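Play kitchen notebook, Flernton room
2/13/20

Table set

Went over the play food and dishes before the Mava list gets frozen. The old list was typed up from the catalog page and doesn't match what is on the table. It still says "assorted fruit" and "serving dish," and you can't check a box back in against that. I'm writing each piece down by color and type.

Ketchup bottle, red, white cap. Goes on the big round plate. The label has the keystone and the 57 on it, so it can be listed by name. The small blue bowl holds the orange half and a red piece, which I have down as "tomato, small" to keep it separate from the strawberry. The strawberry is listed loose. 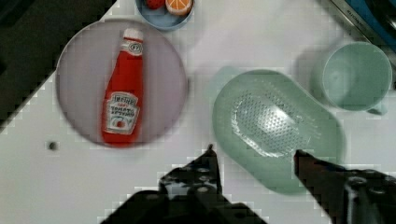
The list number for the whole set stays 3,812. I asked Stollcombe whether a corrected list needs a new number and they said no, only a revised sheet in the front of the box. Old sheet goes in the recycling so we don't end up with both versions in circulation again.

Colander

Had this down as "strainer, green." Changed to "colander, mint green, oval holes pattern," then changed again because that reads as if the holes are oval. The holes are small and round. They sit in staggered rows, and there is a plain strip with no holes between one band and the next. Final wording: "colander, mint green, round holes in bands." Long, but the other green strainer in the Filip box is a mesh one and the two have been swapped before.

Cleaning note for the colander: soft brush, both sides, then leave it upside down on the rack. Towels don't get into the holes. Please don't poke them out with a pencil, the graphite marks stay.

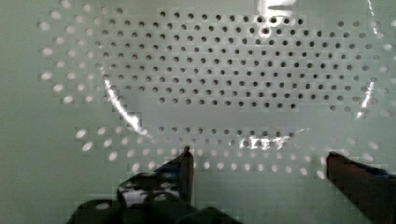

Sorting

Tried to settle the order for packing. My first version was by type: all food in one bag, all dishes in another, anything with a handle in a third. It makes a tidy sheet but it means unpacking everything to lay out one place setting.

Second version is by where things go on the table. Plate and bottle together, bowl with its own pieces in it, strawberry in with the bowl bag, banana and lime in the next bag. Colander by itself. I prefer this one. The label budget is 200 bag labels for all the sets, so smaller bags are fine.

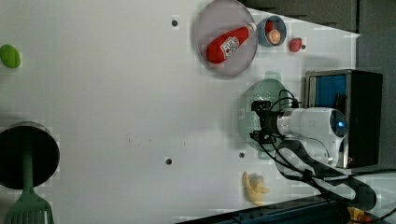 Santosh Gautam would keep all the fruit together no matter where it sits, on the grounds that fruit is what goes missing and one bag is quicker to check than several. He also wants the lime written as "lime, green" because someone once logged it as an avocado. I agree about the lime. On the fruit bag I'm going to try it his way for the 2 sets we send out next and keep mine for the one here.

Cookware and the oven

The cookware part of the sheet was the weakest. It had "pot" and "utensil" and nothing else, and the oven wasn't on it at all. Added the toaster oven: silver frame, black door handle, two black knobs. Pot is black, and the spatula is the green slotted one, which can be packed standing in the pot just as it is on the table. The light green mug was missing from the old list too. It's on its side in front of the oven, and for the layout sheet I'd put it upright there, handle toward the oven. Still to do: type the clean copy and ask Stollcombe for the larger sheet protectors before June. 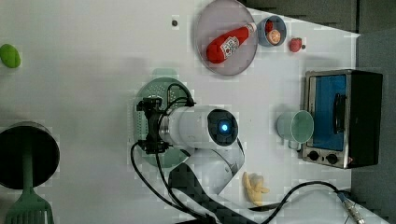 Storage is the next thing to sort out. The shelf box is deep enough for the dishes, but the oven will need its own carton with the set number on two sides. I'd pack the black pot with the green spatula laid flat under it, since upright the pair won't go under the lid. The banana bunch goes near the top of its bag. Carton order goes in with the label order.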